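Filling a Bread Basket for the Table

Filed under: Table setting, Bread service
Updated September 15, 2026

A bread basket goes wrong in predictable ways. The basket is too deep and the rolls at the bottom go soft, or the long pieces go in first and leave no room for the round ones. The method below is for a single basket on a dining table or sideboard, filled with a mix of small round rolls and longer braided pieces. It assumes the bread is already baked and fully cooled.

What you need

One shallow wicker basket, oval or round
One plain tablecloth, pressed
Round or knotted rolls
One or more braided sticks or small braided loaves
A cloth napkin for lining (optional)
Tongs

Preparing the basket

Turn the basket upside down and tap the base firmly. Crumbs collect in the weave and will not come out by wiping. Use a dry pastry brush on the inside corners, working from the rim toward the floor. If the basket has been washed, leave it in a warm room overnight before use. Damp wicker smells, and the smell transfers to the crust.

Check the rim for broken strands. A loose end can be trimmed flush with small scissors. If a strand has come out of the rim entirely, retire the basket to some other job.

A liner is a matter of preference. Unlined wicker lets air reach the underside of the bread and keeps the crust firmer. A napkin catches crumbs and seeds. If you use one, fold the corners under so that they do not cover the bread.

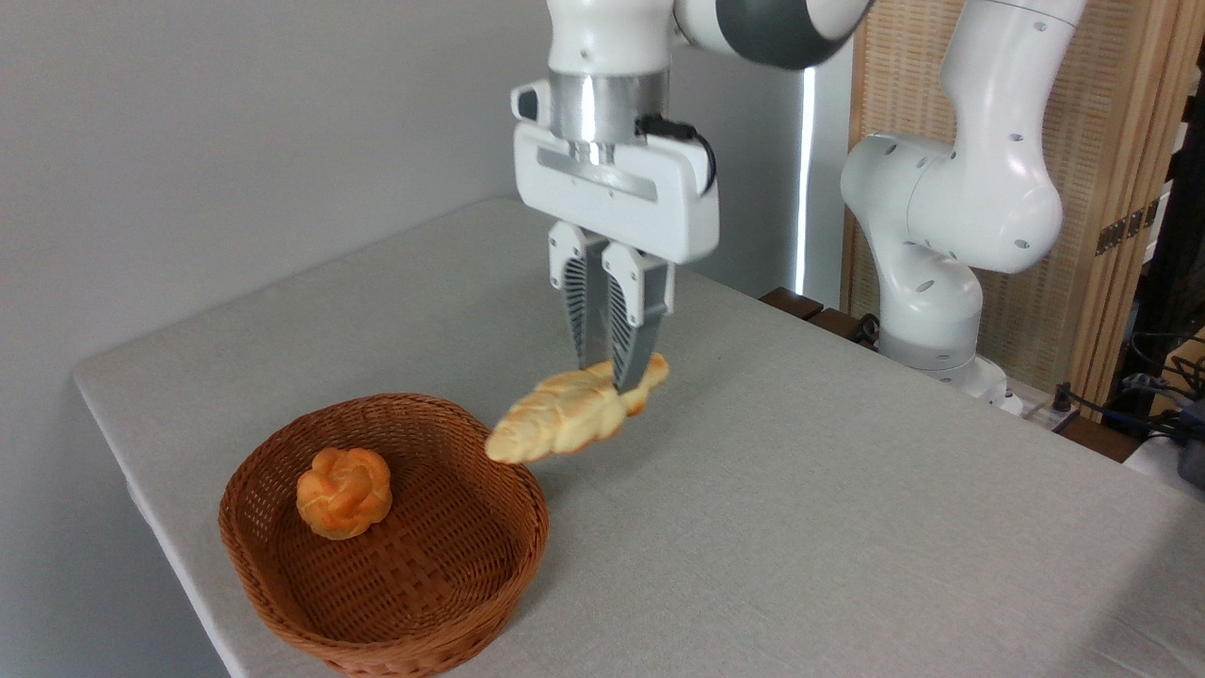
Order of filling matters more than the number of pieces. Start with the round rolls and put them against the far side, leaving the near side and the middle open. A knotted bun set toward one side of an oval basket leaves a clear run of floor for a braided stick. The braid is handled last. Hold it level or at a slight slant and bring it in over the rim, then lower one tip to the floor of the basket before releasing the other. Dropping it in flat tends to crack the crust along the seams, where the dough is paler and softer.

Placing the braid

1. Lay the braid on the cloth beside the basket, on the side you will be working from.

2. Compare its length with the longest inside measurement of the basket. If it is shorter, it can lie flat. If it is longer, it will have to lean on the rim.

3. Grip it across the width, near one end or at the middle. Use light pressure. The strands separate if squeezed, particularly on enriched doughs.

4. Lift it clear of the rim before moving sideways. Dragging a glazed crust over wicker scrapes off the glaze.

5. Set it down with the better side facing the guests.

6. Adjust the round rolls afterward, if needed. Do not adjust the braid more than once.

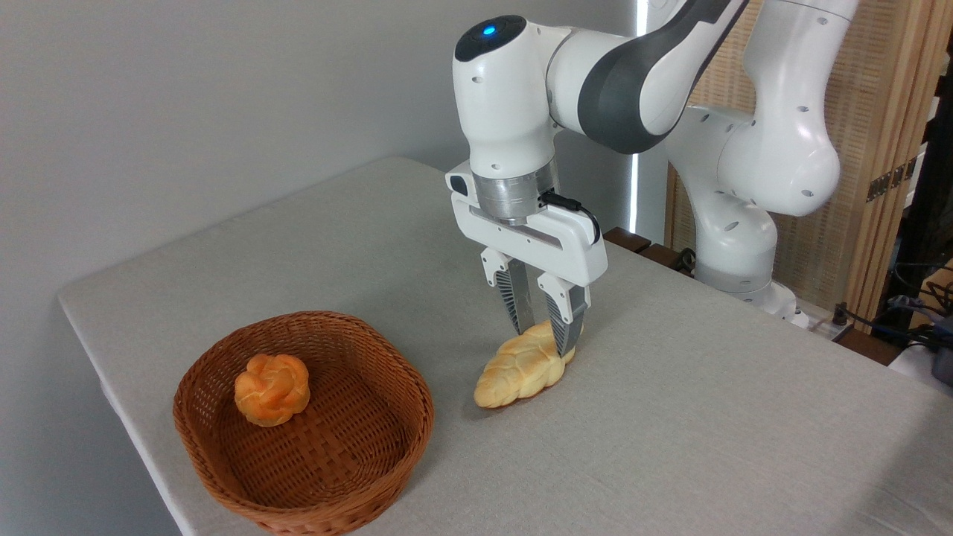 Braided loaf on the cloth, to the right of the basket, with a knotted bun already in place.

Two braids in one basket should lie parallel. Crossed braids look full at first, but the lower one cannot be taken out without lifting the upper.

Choosing the cloth and basket

A light gray or off-white cloth is the easiest background for baked goods. Golden crusts look dull on yellow or tan, and a printed cloth competes with the braid pattern. I use a heavy cotton cloth from Quintana, weight 455 g, which lies flat without clips.

For the basket, a reddish or dark brown weave gives good contrast with pale dough. The one I use most is the Akarham shallow model. Its low sides make it possible to reach in without tipping it.

Holding time

Bread left uncovered in a heated room begins to dry at the cut or torn surfaces first. Whole rolls hold up better. Fill the basket shortly before the meal, cover it with a dry cloth if there is a delay, and refill in small amounts. To refresh a braid that has gone leathery, put it directly on the rack of an oven at 200 °C for a few minutes and let it cool on a wire rack before it goes back in the basket.

After the meal

Remove all bread, including broken ends. Shake out the basket and brush it again. Store it upright on a shelf with nothing stacked inside. A weight on the rim will pull an oval basket out of shape over a season.

Text by Irfan Siregar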